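4.2 Folding of shirts

Of all chores in the Wadis list, folding was the one where our two judges, Kadrić and Mühlbauer, disagreed most. The cell has two arms over a white table, and the garment for this part is a striped shirt. A striped cloth is convenient for us: where the stripes bend, a fold is easy to find (Figure 3).
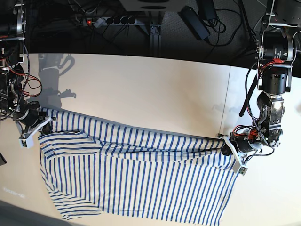

Holding the cloth by two corners is the simpler half of the work. The harder half is the grasp itself — the fingers must take the folded edge and leave the layer under it in peace. We therefore scored each grasp separately from the finished fold, and a camera at the wrist was used for the scoring.

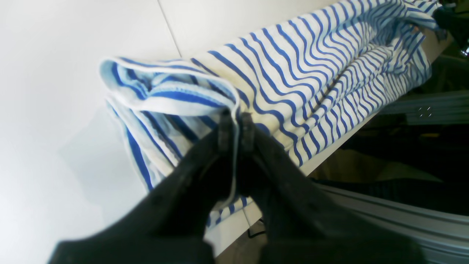 Of 1,000 attempts, 55 were given to both judges for a second reading. Kadrić accepts a fold when the shirt can go into a drawer; Mühlbauer asks for straight edges, as in a shop. We report both scores and do not average them. For a laundry with mixed garments, we consider the question still open.

Figure 3. A striped shirt during the folding task.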